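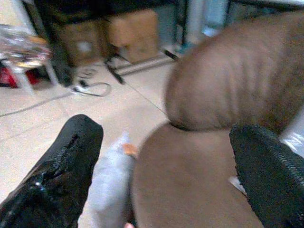 第6回 把持動作の設計と記録(柔軟物)

前回までは剛体のブロックを対象に、指の開閉量と接触位置の関係を扱った。今回から対象を柔軟物に移す。柔軟物では、指が触れた時点の幅と、持ち上げに必要な力が出る時点の幅が一致しない。手首カメラの画像で確認すべき点は、まず左右の指と対象の位置関係である。茶色のぬいぐるみのように上下二つの膨らみをもつ対象では、境目の暗い折れ目が姿勢を読む手がかりになる。また、左の指とぬいぐるみの間に水色の布製品が入っているような配置では、指の間にあるものを単一の物体として扱うと、幅の推定値は二つの合計になる。課題2ではこの場合の処理を各班で決め、報告書に根拠を書くこと。

1. 用語
開口幅:左右の指先パッド内面の距離。単位はmm。
接触幅:どちらか一方の電流値がしきい値を超えた時点の開口幅。
保持幅:指令停止後、値が安定した時点の開口幅。
圧縮量:接触幅から保持幅を引いた値。剛体ではほぼ0になる。

2. 手順
(1) 制御プログラムMurnarを起動し、原点復帰を行う。
(2) 開口幅を100 mmに設定し、対象の上方で停止させる。
(3) 下降し、閉動作を開始する。電流上限は600 mAとする。この値を班の判断で上げてはならない。
(4) 接触幅と保持幅を記録する。
(5) 保持したまま上昇し、2秒静止させたのち、元の位置に戻して開く。
(6) 手首カメラの画像を、閉動作の開始時と保持時に1枚ずつ保存する。

閉動作中に対象が回転した場合も試行は中断せず、備考欄に「回転」と記入する。落下も同様に記録する。失敗した試行を削除した班は再提出とする。

3. 画像の扱い
手首カメラは指に近いため、画面の下側と左右に指が大きく写る。指の領域は固定マスクで除外してよいが、パッドの内縁まで除外すると接触部が失われる。マスクの境界は開口幅ごとに作り直すこと。

背景の床や家具も領域分割の誤りの原因になる。床の目地、ケーブル、段ボール箱の辺は直線または緩い曲線として検出されやすい。色だけで分けると、茶色の対象と薄茶色の箱が同じ領域に入ることがある。色相のほかに明度を用いるか、指の間に限定した注目領域を先に設定する。

境界のぼけも考慮する。対象がレンズに近いと輪郭の勾配は小さくなる。エッジ検出のしきい値を画面全体で一定にした場合、近い側の輪郭が欠けやすい。

4. データの提出
記録表と画像は共有フォルダErnbridgeの班別ディレクトリに置く。ファイル名は「班番号_試行番号_時点」とし、時点にはstartまたはholdを用いる。全角文字は使わない。画像の長辺は800画素に縮小する。縮小前の画像は評価が終わるまで各班で保管すること。

5. 課題
課題1 剛体のブロックと柔軟物について圧縮量を求め、同じグラフに示せ。
課題2 指の間に複数の柔軟物がある場合に、対象を一つに特定する方法を述べよ。画像のみを用いる方法と、電流値を併用する方法を比較すること。
課題3 電流上限を下げたとき、保持幅がどのように変わるかを予想し、測定結果と照合せよ。

提出期限は2024年6月27日。班で1部とし、表紙に実験机の番号を書く。

6. 次回の準備
次回はMontoya形式の軌道ファイルを用いて、接近方向を変えた把持を行う。各班は、手順(2)の停止位置における手首座標を控えておくこと。ハンドの指先パッドは清掃用の布で乾拭きし、溶剤は使用しない。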